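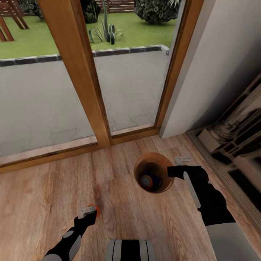 Can you make flatbread dough the night before? You can, and I think it's better that way. It goes in the fridge after the first knead and stays there for 8 hours, covered.

Rommel Dimaculangan
August, 6:40 a.m.

2/ What I use: 4 cups of bread flour, a packet of yeast, two teaspoons of salt, a spoon of sugar, a spoon of oil, and enough lukewarm water to bring it together. I start with a cup and a half and add more by the splash.

3/ Knead until it stops sticking to the counter. If it still sticks after ten minutes, wet your hands and leave the flour bag alone. Extra flour is how I ended up with crackers last month.

4/ Oil the bowl before the dough goes in. Turn the dough over once so the top gets oiled too. Plate on top, fridge, bed.

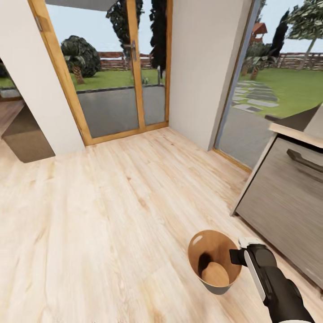

Baran, August. Morning part now. Dough came out of the fridge and sat on the counter for an hour. It should feel soft when you poke it. Mine was still stiff in the middle, so I gave it another 20 minutes.

6/ Cut it into eight pieces and roll each one into a ball. Let them rest under a towel. If you skip the rest they spring back when you roll them, and you'll be fighting every one.

7/ Roll them thin, roughly the size of a salad plate. They don't need to be round. Mine look like states.
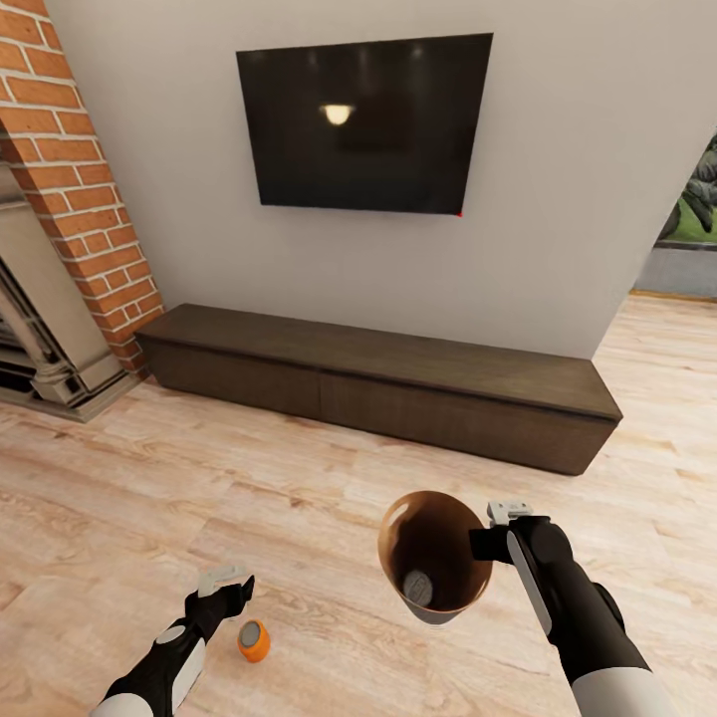
8/ Dry pan, medium-high, no oil. Wait for bubbles, flip, wait for brown spots, take it off. Stack them in a towel as you go or the first ones will be stiff by the time the last one is done.

9/ Somebody asked about the topping. Butter, chopped garlic, parsley, salt. Melt the butter on low and brush it on while the bread is hot. I've also used the chili oil from Irard and that was good, but go light.
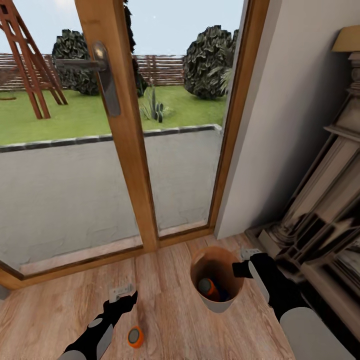 10/ Leftovers keep for 2 days in a bag. To reheat, sprinkle with water and give them a few seconds a side in the pan. For lunch I fold one around scrambled egg and eat it outside. A concrete patio with a lawn past it, like the one through the glass door here, is all the dining room flatbread needs. Bring a napkin for the butter.

11/ Whole wheat version next. I've tried it half and half so far and it needs more water. Will post amounts when I have them.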